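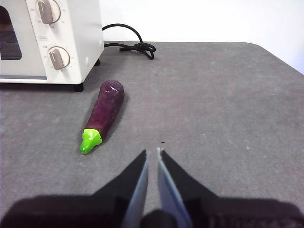
Cell 2 from the wrist camera, toaster oven and eggplant on the table.

Cell technician, part time — Nidard, Penrose site

We need someone to look after one robot cell. One arm, one two-finger gripper, one wrist camera, one table. Start is March, sooner if you can.

What the job is:

Morning check before the operators get in. Home the arm, open and close the gripper, look at the finger pads. Pads get swapped when the grip test drops under 80 per cent, takes ten minutes once you've done a few. Spares are in the grey drawer, please write down what you take.

Wrist camera: wipe the lens, check the mount screws, rerun the calibration if the fingertips have shifted in the view. They do shift. Usually the mount, sometimes the fingers.

Table: felt gets vacuumed Friday arvo. Props go back to thier marked spots, appliances included. Cords kept out of the arm's reach.

Faults: first look is yours. Cable chafe, loose connectors, a joint running warm. Anything inside the arm goes to Ctibor Doležal, don't open it yourself.

Log everything in Zitero. Short entries are fine, no entry isn't.

You'll need:
Basic electrical and mechanical skills, a trade cert is good but not a must
Comfortable with lockout, we will ask about it
Steady hands for small screws
Able to lift 5 kg to bench height
Robot experience handy — we can train you on the Fostine controller

Hours are 7 am to noon, weekdays. Parking on site. The cell runs on its own 110 V supply so you'll get an induction on that before you touch anyting.

To apply, send a resume and a few lines on something you've kept running to Ctibor at the Penrose office. No cover letter. Interviews are on site, closed shoes please.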